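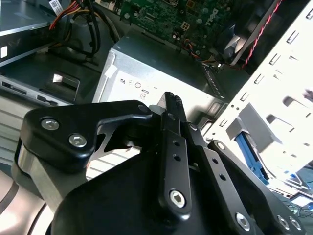
One of our current bench technicians, asked what the work is like, told us that the first fortnight is mostly power supplies and drives, and that you stop needing the guide sheets sooner than you expect.

Bench Technician, Computer Refurbishment
Zarthorpe, Vanville site
2 posts, full time

We take in used office computers, strip and test them, and send the good ones out again. The present batch is 205 desktops from Alvarado, and the contract runs until July.

The work:
Opening cases and checking power supplies and motherboards
Taking out drives and fitting tested ones
Cleaning, labelling and packing
Filling in the fault sheet for each unit
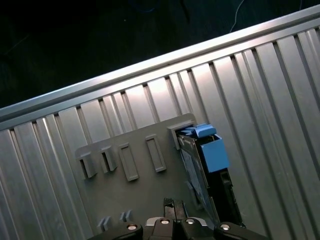

Drive caddy seated in its opening

You should be able to use hand tools neatly and keep small screws in order. Experience of PC repair is useful but you can apply without it. Training takes seven days and is paid. Some lifting is involved.

To apply, send a CV and a short covering letter to the Zarthorpe office, marked Bench Technician. Closing date: 28 November 2025.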